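Talks > Community Workshops > Speaker Notes

Starting a tool library in a small town
Speaker notes, Margit Gulyás

Open with the number. Kirkia has 93 members and lends from one room behind the old Ernero bakery. Say the town name slowly, people at the back never catch it.

Why we started. Most households on our street owned a drill and used it for a few minutes a year. We asked for donations in March and had more than we could store by the end of the month.

Money. Start-up cost was $900. Most of that went to shelving and the first insurance payment. Membership is $11 a year. Mention that we tried charging per loan first and dropped it. People kept tools longer to get their money's worth.

Insurance. Expect questions. Our policy covers hand tools and small power tools. It does not cover ladders or chainsaws, so we don't lend them. Tell them to call the insurer before they take a single donation.

Sorting. Hand tools go out more than anything else. Check every one when it comes in and again when it comes back. Pause for the pictures.

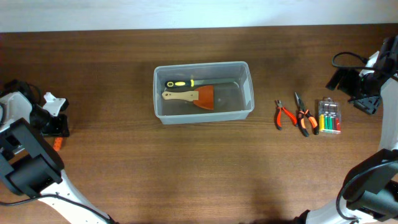
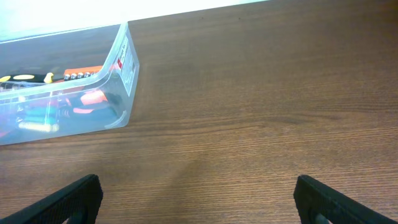

Wooden tabletop in all four.
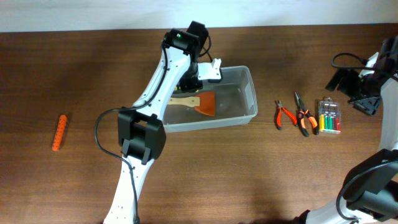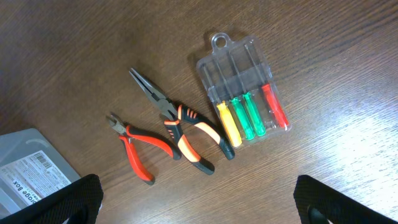

How long should a loan be?
One week for most things, with one renewal if no one is waiting. We started with two weeks and the popular tools were never on the shelf.

Labels. Engrave the number on metal, use paint pen on plastic. Stickers come off. Dindo Quiambao set up our numbering and it has held up: one letter for the type, then three digits. Don't put the donor's name in the number.

Catalog. We used a paper ledger for the first year. Now it is a spreadsheet with one row per tool. Drilarel, the group across the river, pays for lending software. They pass 1,000 loans a year and need it. We don't.

Late returns. No fines. We send one text, then make one phone call. If the tool is still out after a month, the member can't borrow until it comes back. Tell the Vörös Street story here if there is time, skip it if not.

Opening hours. Two evenings a week is enough. Post them on the door and stick to them.

Close. Ask who in the room has a spare closet or garage bay. Handouts are on the side table. Leave ten minutes for questions.

Contact: Kirkia Tool Library, Ernero | © Margit Gulyás | Back to top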